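Chapter 6
Joints, Gaps and Seams Between Panels

After this chapter you should be able to:
– name the main causes of an uneven gap between two panels
– measure a gap at several heights and write down the result
– decide if a seam should be adjusted, filled or left alone

In the last chapter we cut the panels and prepared the edges. Now they must stand next to each other, and this is where many beginners lose their patience. A single panel can look perfect on the workbench. When a second one is placed beside it, the eye goes at once to the line between them.

Nele Boersma, who fitted cabinets for many years before she started to teach, gave her students the same first task every September. They received two painted doors and a set of feeler gauges, and they had to measure the gap at 15 points from top to bottom. The students did not like this task very much. But afterwards they could explain why a door that is hung straight may still show a crooked line: the edge itself was not straight, or the paint was thicker in one place than in another.

A seam has two properties which we will treat separately. The first is its width, and how much this width changes along the length. The second is what the eye meets inside it, which can be shadow, a pale edge or light from the other side. On light gray surfaces both are easy to notice, as the surface gives the eye nothing else to look at.
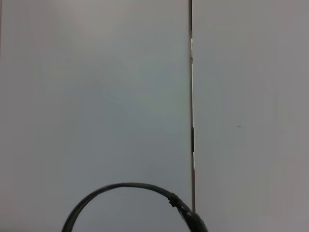
Figure 6.1 Vertical seam between two pale gray surfaces. The dark line varies in width, and a broken white sliver shows along part of it.

Look at the line in Figure 6.1 from top to bottom before you read further, and make a small sketch of it in your notebook. Mark where the white begins and where it is interrupted. We cannot say from a photograph alone if such a sliver is light or a bare edge – for this you need to go to the panel with a lamp. Section 6.3 describes the lamp test.

6.1 Measuring the gap

Begin at the top and take a reading every 300 mm. On a tall door of 2,662 mm this gives nine readings, with the first one at the top edge. Do not press the gauge into the gap. It should slide with light resistance, and it should not move the panel.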